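22 February 2021

I've been meaning to write about the floor for ages, and a grey Monday with the kettle on seems as good a time as any. When we moved to Wundorport in August the one thing everybody warned us about was pale flooring. It shows everything, they said, and you'll be on your knees with a cloth all day long (they weren't far wrong, bless them!).

But oh, the light it gives you in winter. I'd have it again tomorrow, crumbs and all.

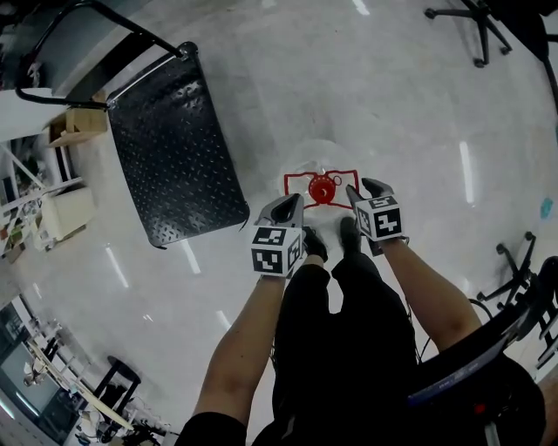

Down on the shiny floor, both hands busy.

I started out with a bottle of Clurex, 300 ml of it, and used far too much, so for weeks we had a dull film that no amount of rubbing would shift. These days it's a small capful in a bucket of warm water, a mop wrung out until my wrists complain, and an old towel pushed about with one foot while I listen to the radio. Almost 66 pence a week, by my sums, and I do love a sum.

The corners still get away from me, mind you, and the bit by the back door is a lost cause until spring.

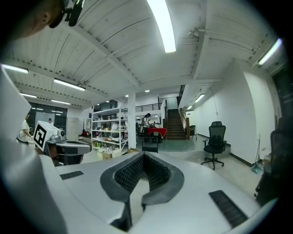
Do you need to rinse after mopping?
Only if you've been heavy-handed with the cleaner, in which case go over it once more with plain warm water and dry it with a towel.

Next job is the skirting boards, which I've been putting off since Christmas.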